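Stoster puts two grippers through simulated handling trial

26 May 2026

Automation firm Stoster has published the first results of a trial comparing two robot grippers, carried out in simulation before any hardware is bought for its Furthorpe site.

The trial set a jointed two-finger gripper against a simpler parallel-jaw model from Leclerc. Both were fitted to the same simulated arm and run with the same controller, supplied by Skatard, so that any difference in the scores would come from the hand and its fingers.

Each gripper was given 122 picks. The objects were household and office items of the kind that reach a returns desk, among them mobile phones, bowls, boxed goods and small tools. A pick counted as a success if the object was lifted clear, carried to a marked spot and set down without being dropped or turned over.

The jointed gripper completed 100 of its picks. Stoster has not yet given a full score for the Leclerc model, as a fault in the contact settings means part of its run has to be repeated. The company said the corrected figures would be released together with the object models and the controller settings.
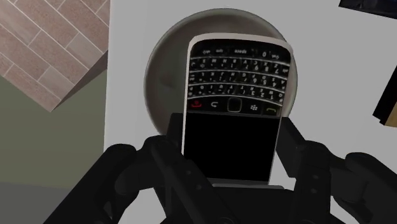

Phones were among the harder items for both designs. They are thin, smooth and heavy for their width, and a grip taken too low lets the top end swing when the arm speeds up. The test team tried four closing forces on them and settled on the second lowest. Higher settings held the phone no better and made the fingers shudder as they closed.

Old handsets with physical keys were included alongside plain slabs. The camera software found them easier to place, and made fewer mistakes over which way up they were, but the keys made no difference to how well they were held.

Bowls gave the opposite result. The jointed fingers could close around a rim from several angles, while the parallel jaws needed a nearly straight approach and had to back off and try again when another object stood too close.

Stoster warned against reading too much into the scores. The simulator treats every surface as clean and dry, and its friction values were taken from tables. Cable drag on the arm was left out altogether. A worn finger pad would also behave differently from the new ones modelled in the trial.

Camera placement will be looked at next. All the runs so far used a single view from close to the wrist, where the fingers hide a good part of the object once they are near it. A further set will add a fixed camera above the work surface.

Bench tests with real grippers are due to start at Furthorpe in September, using the same list of objects and the same Skatard controller.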